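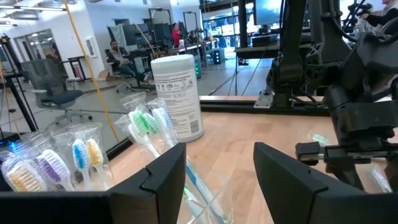
Shobha Nair
Contributing writer, short fiction

Filed under: Fiction / Laboratory stories

Print this story | E-mail this story

The acceptance criterion was written on a Monday, before anyone had agreed on the gripper. It stated that the two-arm cell would transfer wrapped toothbrushes from a glass cup to the table and back, and that a transfer would count as failed if the wrapper tore, the cup moved more than 3 millimeters, or a person touched anything.

Usha Subramaniam had written the last clause. It was aimed at Balakrishnan Mudaliar, who touched things.

Two finger designs were under comparison. The first, supplied by Deketlow, was black, flat on the inner face, and stepped near the tip. The second had been drawn by Balakrishnan over a long weekend and had a compliant pad that he called Revision D and that everyone else called the pad. The cell controller was held constant. The wrist camera was held constant. The cup was held constant by agreement, as Usha would not permit tape.

The Deketlow fingers went first. Their failures were repeatable, and Usha regarded this as a favorable property. The fingers closed on the plastic and the plastic slid over the handle inside it, so that the commanded grasp and the achieved grasp differed by the slack in the wrapper. On the monitor the width signal settled early, held, and then stepped down as the handle rotated. She labeled this behavior "two-stage closure" and gave it a column.

"It's slipping," said Balakrishnan.

"It's closing twice."

"That is what slipping is."

She left the column heading as it was.

The perception results were worse. The wrappers reflected the overhead lights, and the depth estimate placed parts of the toothbrushes several centimeters behind the canister of wipes. The planner accepted this. On one attempt the left arm approached a point in open air beyond the cup, closed with full confidence, lifted, and reported success. The right arm, waiting for its handoff, extended to receive nothing and reported success also. The log for that cycle contained no errors of any kind.

Balakrishnan watched it through to the end. He said it was the best coordination he had seen from the two of them.

The fault was traced to a threshold on minimum grasp width, which had been set to zero during commissioning and never restored. Usha restored it. The success rate fell by more than half, and she entered the new figure without comment, though she saved the old one in a separate file.

Mercy Barasa came down from the program office at four in the afternoon. Direck was paying for the comparison, and Direck wanted a recommendation before the Inoddale site placed its order. She had a printed table with two columns and a blank row at the bottom marked SELECTED.

"Which one?" she asked.

"The data set is incomplete," said Usha.

"How incomplete?"

"The plan calls for 4,000 cycles. We have 1,623."

"And at 1,623, which one?"

Usha explained that the Deketlow fingers had the lower tear rate and the higher slip rate. The pad had these reversed. It held the wrapper so well that on withdrawal the neighboring toothbrushes came along, fanned over the rim, and in 12 cycles brought the cup with them. The cup had not broken. She did not consider that a result, as the quantity had not been controlled.

Mercy wrote nothing down. She looked at the cell for a while. The left arm descended, stopped short of the bristles, and opened.

"My father packed these," she said. "Not these. Combs. He could do it and read the newspaper."

"What was his failure rate?" asked Balakrishnan.

"He never said."

"Then there's no baseline," said Usha, and afterward, on the stairs, wondered whether it had been the wrong answer. She went over the exchange several times and could not find the term that was in error.

By six the room had thinned out. Krishnamoorthy D'Souza, who ran the D'Souza end of the contract and had come to observe, had taken a chair some distance behind the cell and leaned back in it, and had observed nothing for a long time. Usha lowered the approach speed to keep the arms quiet. This was a deviation from the protocol, and she recorded it as such, with the start time and the reason given as "ambient."

She changed one other parameter. The grasp point had been set at the middle of the exposed handle, where the wrapper was slackest. She moved it up toward the head, where the plastic was drawn tighter over the bristles, and rotated the wrist until the flat faces met the narrow sides. The Deketlow fingers closed. The width signal settled, held, and went on holding. The arm rose, and the toothbrush rose with it, turning very slightly, and was laid on the wood. The cup stayed where it was.

She ran it again. The second stage did not appear.

There was now a column with nothing to put in it. She considered deleting the heading and decided against this, as a later reader would need to know that the behavior had been looked for. She entered a dash. She entered a dash for the next cycle, and the next - it was restful work, and she did not script it.

At some point Balakrishnan came back for his jacket and stood beside her, his hands in his pockets.

"Single closure," he said.

"So far."

"Do you want me to mount the pad? Same grasp point. It's only fair."

It was fair. It was also two hours of remounting and calibration, and the order form had only the one blank row. She looked at the unfilled half of the table, then at the man asleep in the chair.

"Use the small hex key," she said. "The large one squeaks."

Contact the fiction desk | Copyright Shobha Nair, all rights reserved | Back to top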